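Luveo — aceite de mantenimiento para mesas y escritorios de madera
Fabricante: Chornovol
Formato: botella de 200 ml
Acabado: mate natural
Referencia: 166

Inicio > Cuidado de la madera > Interior > Aceites

Luveo es un aceite incoloro para superficies de madera que se usan cada día: escritorios, mesas de reunión, mostradores y estantes. Lo preparamos en nuestro taller de Chornovol con aceite de linaza refinado y una parte pequeña de cera de carnauba. Penetra en la fibra, devuelve el tono cálido a la madera que se ha vuelto gris o seca y deja un tacto suave, sin película brillante.

Empezamos a fabricarlo para los muebles de oficina que nosotros mismos restauramos. Estos muebles sufren de una manera particular. El borde delantero se gasta por el roce de los antebrazos, la zona de la taza se llena de círculos, y la parte del fondo, donde casi no se toca, conserva el color de origen. Un aceite demasiado oscuro hace más visibles estas diferencias, por eso Luveo no lleva pigmento.
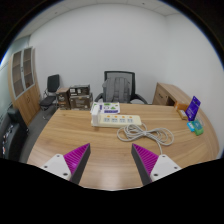 ¿Puedo aplicar Luveo encima de un barniz?

Sobre un barniz entero el aceite no puede entrar en la madera y se queda pegajoso en la superficie. Es necesario lijar primero hasta la madera desnuda, o elegir nuestro limpiador Clorkora, que está pensado para superficies barnizadas y lacadas.

Modo de empleo

Retire todo lo que hay encima del mueble y limpie el polvo con un paño seco. Si la madera tiene grasa, pase un paño con agua tibia y un poco de jabón neutro y deje secar toda la noche. Las fibras levantadas se eliminan con una lija fina, siempre en el sentido de la veta.

Agite la botella. Ponga una cantidad pequeña de aceite en un paño de algodón que no suelte pelusa y extiéndalo en una capa delgada. Después de 4 minutos, retire el exceso con otro paño limpio. Este paso es el más importante y el que se olvida con más frecuencia: el aceite que no ha entrado en la madera no seca bien y atrae el polvo.

Para el mantenimiento normal una sola capa es suficiente. En madera lijada aplique 3 capas, con una noche de secado entre cada una. El mueble se puede usar con cuidado al día siguiente de la última capa, pero recomendamos esperar una semana antes de poner encima objetos pesados o húmedos.

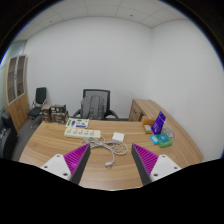

Regleta y cable blanco enrollado sobre un escritorio de madera clara.

Maderas adecuadas

Roble, haya, fresno, nogal y abedul dan buen resultado. El pino absorbe mucho y de forma desigual, así que aconsejamos una prueba en la cara inferior del tablero. En las maderas tropicales muy aceitosas, como la teca, el secado es más lento. El producto sirve también para chapa natural, siempre que no esté sellada; en este caso se lija muy poco, o nada, para no atravesar la hoja.

No es adecuado para melamina, tableros laminados ni suelos. Para suelos tenemos el aceite Faro, que lleva más cera dura y resiste mejor el paso de los zapatos.

Bordes curvos y cantos

Los tableros con frente redondeado piden un poco más de paciencia. En la curva la veta cambia de dirección y, si el canto es macizo, la testa de la madera bebe más aceite que la cara superior. Trabaje el canto primero, con el paño casi seco, y repita solamente allí donde la madera queda pálida. 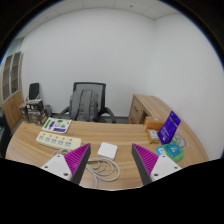 Para las esquinas interiores y los huecos pasacables usamos una brocha corta de pelo natural. La brocha deja siempre más aceite que el paño, por lo tanto hay que secar bien estos puntos y volver a mirarlos pasada media hora — el aceite sale a veces otra vez de los poros.

Conservación y seguridad

Guarde la botella bien cerrada, en un lugar fresco y lejos de los niños. Con el tiempo puede formarse una piel en la superficie; se retira y el resto se usa con normalidad. No aplicar con temperaturas bajas en la habitación.

Atención: los paños empapados de aceite de linaza pueden inflamarse por sí solos. Después del uso extiéndalos al aire libre hasta que estén completamente secos, o guárdelos en agua en un recipiente metálico con tapa.

Envíos y pedidos

Luveo se vende por unidades y en caja de 4 botellas. Los pedidos de caja salen directamente del taller. En febrero el taller cierra una semana para el inventario y las entregas pueden tardar más.

Ficha actualizada el 13 de enero de 2019

Productos relacionados: limpiador Clorkora, aceite para suelos Faro, paños de algodón sin pelusa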